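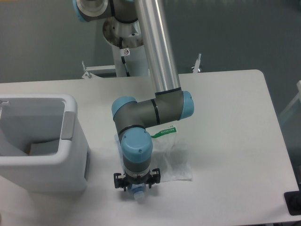
Unit 3: The Invented City in Genre Fiction

Reading for this unit: Hornalen, chapters 1 to 12. Bring the book to class.

1. Terms

Setting: the place and time in which the events occur.
Secondary world: a setting with no stated link to our own. Its rules must be learned from the text.
Grafted city: an invented city placed in an otherwise real country. Kullon, the port in Hornalen, is of this type. Trains leave it for real towns, and its police use ordinary forms and ranks.

2. How the rules are given

A novel of this kind has to tell the reader what magic can do before the plot depends on it. Two methods are common.

Direct statement. The narrator or a character explains the rule. It is fast, and it slows the scene in which it occurs. See the harbor office interview in chapter 2.

Inference. The rule is shown at work and left unexplained. In chapter 5 the ferry crew cover the ship's bell before entering Kullon. The reason is given in chapter 11.

Mark each rule in your copy with D or I. Some passages use both; mark these D/I.

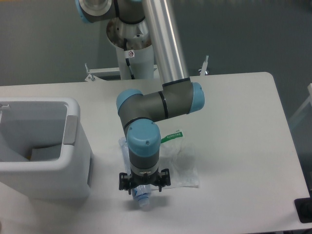

Reading time: 2 min | 393 words

3. The investigator as guide

The crime plot gives the author a cause for movement through the city. An investigator may enter a rich house and a poor one on the same day and ask questions in each. Where the investigator is new to the city, the questions are also the reader's. Where the investigator is native, as in Mosoti, a second figure often takes the role of newcomer.

Note what the investigator does not ask. Such gaps usually mark something every resident knows.

4. Fair play

A solution is called fair if the reader had access to the rule it depends on. Rules introduced after the final clue are normally counted as a fault. Hornalen is a disputed case; compare chapters 4 and 12.

5. Written work

Choose one rule from your marked list. State it in one sentence, give the page where it first appears, and show where the plot relies on it. Two pages, double-spaced. Students who wrote on Fleka in February should choose a different book for the final paper.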